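Handover between two arms: right gripper closes before the left one releases

Posted by Fletcher Kereama in Control and Planning

Our department operates a two-arm cell under Vumovix, with Carna as the planner. The task is to pass a pink object from one gripper to the other. In simulation the sequence completes without fault. On the hardware, the receiving arm reports a force limit in more than 107 runs out of 2,000. Views from the fixed and wrist cameras are attached.

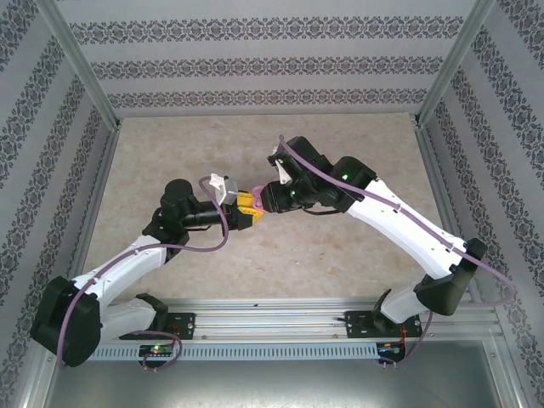
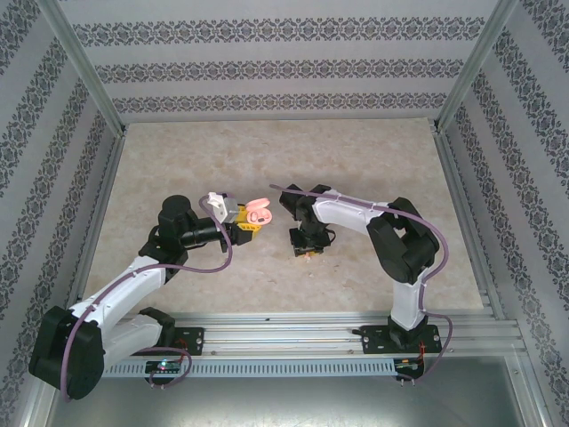
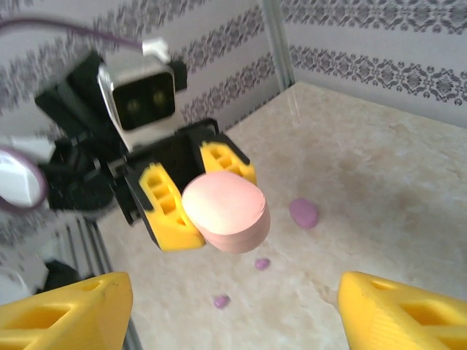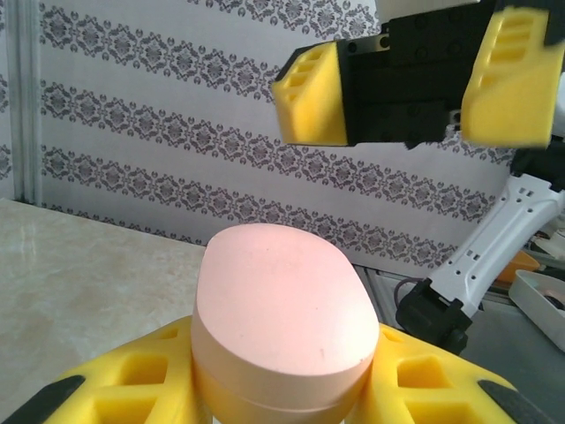

Handover cell: fixed camera (first two), wrist cameras (last two).

I should be grateful for advice on whether the fault lies in the planner or in the timing of the release.

Darcy Paewai
The release is the more likely cause. Carna treats the held object as rigidly attached to one arm until the release event is confirmed. If both grippers are closed while each arm still holds its own position target, any small calibration error becomes a force. Please lower the stiffness of the receiving arm before contact and restore it once the giving gripper reports open. Check also that both wrist camera clocks agree - ours had drifted by Friday.

McPhee
Same fault here in September. Reinstalled Vumovix and it went away.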